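Brurnmont Community Hall
Kitchen and Dining Room Safety Checklist, with comments
Inspected 21 June 2021
Building file 2478

Items are marked OK, FIX or WATCH. FIX items need to be done before the next rental. WATCH items get looked at again in July.

1. Exits and walkways

Front double doors open fully from inside without a key: OK
Side door to parking lot: FIX. The door drags on the threshold and takes a hard shove. The bottom hinge screws are stripped. Longer screws may hold; if they don't, the jamb needs a patch.
Exit signs lit: OK
Emergency lights, test button held down: WATCH. The one over the coat rack came on but was dimmer than the others. Battery date is not readable.
Hallway clear to full width: FIX. Folding chairs are stacked against the wall by the restrooms again. They belong on the cart in the storage room.

2. Dining room

Floor dry and free of loose tile: WATCH. One tile near the serving window has a lifted corner. It is not a trip hazard yet. Glue it when the floor is next stripped.
Table legs locked, no wobble: OK. The leg lock on the older round table was replaced last year and is still tight.
Tablecloths clear of the floor and not hanging into walkways: OK. Plastic cloths are fine for regular use. Do not set chafing dishes or warming trays directly on them. Use the cork boards from the bottom drawer.
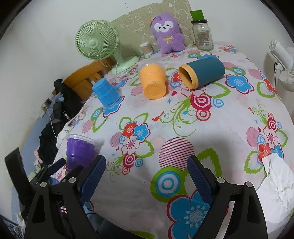 Chairs, no cracked seats or missing feet: FIX. Missing rubber feet on several of the gray chairs. They scratch the finish and slide when someone sits down. Feet are in the hardware bin, size marked on the bag.
Posted occupancy sign: OK
High chairs, straps and buckles working: FIX. The strap on one is frayed most of the way through. It has been tagged and moved to storage. Do not put it back out with the strap knotted.

3. Kitchen electrical

Outlets near sinks trip and reset with test button: OK on the left side. FIX on the right side. The right outlet trips but will not reset on the first try. Do not use it for the coffee urn. Call the electrician.
Cords free of cuts and tape: WATCH. The Endetti coffee urn has a stiff spot in the cord near the plug. No bare wire. Replace the cord if it gets worse, or retire the urn.
No extension cords used as permanent wiring: FIX. The small fridge is plugged into a brown household cord run behind the counter. Move the fridge 3 feet toward the wall and it will reach the outlet.
Panel door closed, nothing stored in front: OK
Circuit labels readable: WATCH. Two labels have been written over so many times they can't be trusted.

4. Stove, hot water and gas

Burners light evenly: OK
Gas shutoff reachable: OK
Hood filters clean: FIX. Heavy grease on the back row. Soak and scrub, then let them dry before they go back in.
Water temperature at hand sink: OK. Water heater is a 40 gallon unit, relief valve pipe runs to the floor drain as it should.
Fire extinguisher charged and tagged: OK for the kitchen. The dining room extinguisher has a good gauge reading but the tag is out of date. Chraibi Fire Service has been asked to tag both on the same visit.

5. Dishes, cups and storage

Glassware free of chips: FIX. Chipped tumblers were found on the second shelf and thrown out. Renters put them back after washing, so check this shelf every time.
Plastic cups and bowls, no cracks: OK. Anything with a split rim goes in the trash, even if it still holds water. 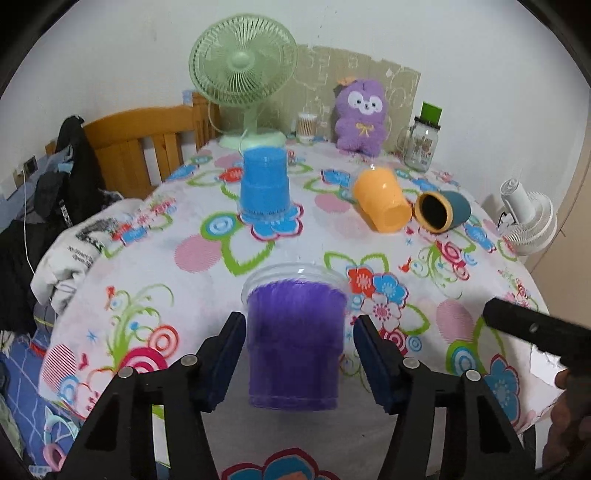 Heavy pans stored below shoulder height: FIX. Roasting pans are on the top shelf over the prep table. Move them to the lower rack.
Step stool in good shape: OK
Cleaning products kept apart from food and dishes: FIX. A jug of Gikix degreaser was under the serving counter beside the paper plates. Returned to the locked cabinet.
Knives in rack or blade guards: OK

6. First aid and notices

Kit stocked: WATCH. Low on large bandages and burn gel.
Emergency numbers posted by the phone: OK
Repair money left in this year's budget: $800. The side door and the right kitchen outlet come out of it first. Hood filters and chair feet cost nothing but time.

Next inspection: July, same form. Bring a flashlight for the panel closet.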